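The Second Shop

When Rattana Boonchu rented the old key cutter's place on the corner, she had 18 boxes of stock, one phone and a loan from her uncle that she did not like to think about at night. She wanted to sell clothes on the internet. In our town people still went to Panagiotou for their clothes, as their parents did, and they paid in cash and carried the bag home under the arm.

She named the business Firnura. The word means nothing. She had typed letters until she found something that was not already taken, and it cost her less than a lunch.

In the first month she sold four pieces. Three of them went to her cousin. She wrote every sale in a green notebook, with the postage in one column and the profit in another, and the profit column was so thin that she could cover it with her thumb.

Then Ewan MacLeish came into the shop. He was a tall man who always looked as if he had walked there against the wind. He bought up returned goods from the big sellers and kept them in a warehouse in Hodmont, and he wanted to be rid of them.

"Shirts," he said. "Good ones. 322 pieces. You take all or you take none."

"What is wrong with them?"

"People ordered two sizes and sent one back. That is what is wrong with them."

She asked for one night to decide. She sat on the stairs with the notebook and made the calculation five times, and every time it came out a little different, and in the morning she called him and said yes. The money left her account before noon.

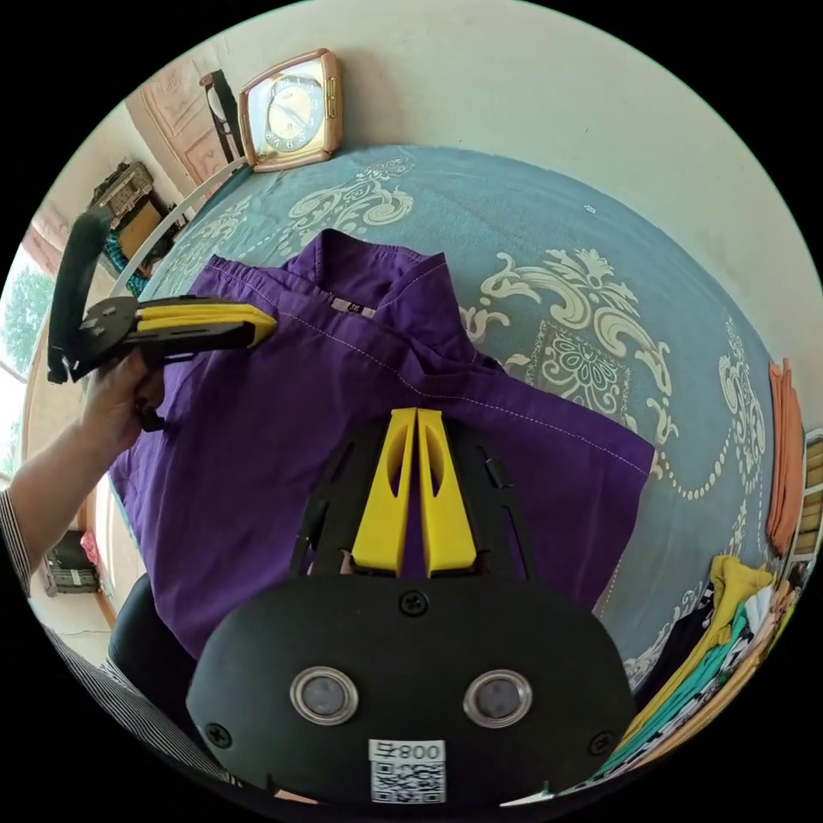 Greer Moffat told her on the telephone that she had lost her mind, that a person should buy ten shirts and sell ten shirts and only then buy twenty, and that the bank would not care how pretty her website was.

Rattana listened until the end. Then she thanked her and went to carry boxes.

The shirts filled the shop up to the window. To reach the kettle she had to walk sideways. She took the photographs herself, in the evenings, and she wrote under each one the truth: that it had been sent back by someone, that she had checked the seams and the buttons, that the price was low for this reason. Her cousin begged her to remove the part about the returns. She kept it.

For nine days nothing happened. On the tenth day a woman in Skovstead bought one for her husband and left a comment that it was the first time a seller had told her anything useful. By the end of the week 66 were gone. Rattana ran out of tape and had to borrow some from Donnie Kinnear at the post counter, and he wrote it down, because he wrote everything down.

"You owe me two rolls," he said.

"I will bring three."

"Two is what you owe." 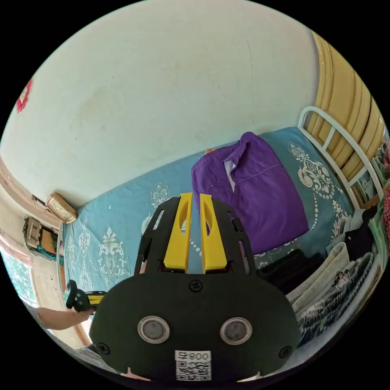
She brought two. By then she was coming to his counter every afternoon with a shopping cart, and the people in line behind her had begun to sigh before she even opened the door. Donnie gave her a key to the side entrance. He did not smile when he gave it.

The trouble arrived in spring, in an envelope. It was dated March 22, 2024, and it was from Fergus MacBrayne, who owned the building. He had found a café that would pay more. She had until the summer to leave.

She read it standing between the boxes. There were 189 shirts left, and she had already paid Ewan MacLeish for another load. She thought of calling Greer, and then she thought of what Greer would say, and she put the phone into the drawer with the scissors.

In the evening she went to see old Mrs. Panagiotou. She had never been inside the store when it was closed. The lights were low and the hats were covered with paper.

"You have taken some of my customers," said Mrs. Panagiotou.

"Yes. I think eleven."

"Fourteen." The old woman moved a chair toward her with her foot. "I have a floor upstairs. It is dry and it has a door to the yard. My son wanted it for billiards. What would you pay?"
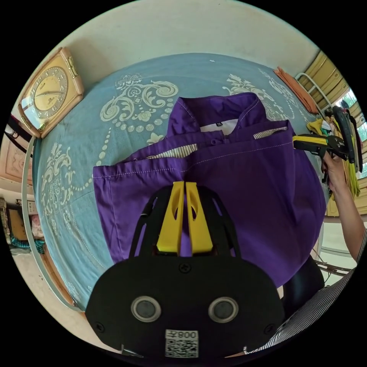

A purple shirt, size XL.

Rattana named a number. Mrs. Panagiotou laughed so much that she had to hold the counter, and then she named another, and they went on like this until the street outside was dark and the bus to Hodmont had passed two times.

At last they agreed. Rattana took out the green notebook, turned to a clean page, and asked if she could borrow a pen.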